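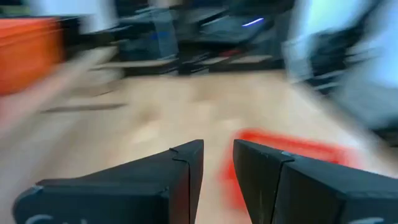

1/ The Clernaseo Manipulation Laboratory has completed its side-by-side trial of two parallel grippers for floor-level picking. The results are posted in this thread. The full report will be available from the laboratory's page in July.

2/ The two units under test were the Plestness two-finger gripper, which the laboratory has used since its mobile platform was commissioned, and the Flarnura gripper, supplied on loan for the length of the trial. Both were mounted on the same arm and run from the same Mwakyusa controller.

3/ A total of 1,383 grasp attempts were logged. Of these, 800 were made with the Plestness unit and the remainder with the Flarnura unit. The counts are unequal because the loan period ended before the second schedule could be finished. Success rates in the report are given per attempt and are broken down by object.

4/ The object set was limited to items the platform is expected to pick up in daily use: shallow trays, small cartons, cable ends, folded cloth, and hand tools. Objects were placed on the floor by staff who did not know which gripper was mounted that session.

5/ On trays and cartons the two grippers performed at the same level. Rigid edges are easy to hold once the fingers are in position, and most failures in this group were failures of approach. The arm arrived too high or too far to one side, and the fingers closed on nothing.

6/ On cloth and cable ends the Flarnura unit was clearly better. Its softer pads reach the floor without scraping, and its closing force can be set low enough that a cable is not pushed away before it is held. The Plestness unit often needed a second attempt.

7/ On hand tools the order was reversed. The Plestness fingers are stiff and do not twist under an off-center load. The Flarnura pads allowed heavier tools to rotate in the grip, and several were dropped during the lift.

8/ A note on wrist cameras. A camera at the wrist gives a useful view of the fingertips at every stage of a grasp. It gives a much poorer view of the room while the platform is moving. With a moving camera the fingers can stay crisp while the floor, the furniture, and the target turn to streaks. Exposure time matters more here than resolution.

9/ The laboratory tested 2 exposure settings. The longer setting gave cleaner color indoors and was preferred by the operators when the arm was still. The shorter setting produced darker and noisier pictures but kept the edges of the target usable during travel. The detector was retrained on both before any grasps were counted.

10/ Bright windows remain a problem at either setting. When the platform turned toward daylight, automatic exposure darkened the floor and the detector lost low-contrast items first. Strongly colored trays were found again soonest. Exposure is now locked before each approach, and the lock is released when the arm returns to its rest position.

11/ The Mwakyusa controller was stable throughout. There were 6 unplanned stops over the whole trial. All were traced to a connector at the wrist that worked loose under repeated rotation. The connector has been replaced with a locking type, and owners of the same controller are advised to check theirs.

12/ Changing from one gripper to the other requires a new tool calibration every time. The laboratory at first tried to reuse stored values and found that the fingertip position had shifted enough to affect cable picks. Those sessions were discarded and are not part of the figures given above.

13/ Decision: the Plestness gripper will stay on the mobile platform as the default. A Flarnura unit will be purchased for the bench arm, where most cloth and cable work is done. Neither choice affects projects already scheduled on the platform.

14/ Several readers of our earlier posts asked about suction. It was outside the scope of this trial. The present platform has no air supply, and an onboard pump would take up space now used by the battery.

15/ The grasp logs, calibration files, and object list will be released with the report. Wrist video will be supplied on request to research groups. Requests should state the intended use and the amount of storage available, as the files are large. Technical questions may be posted as replies to this thread until the report is published.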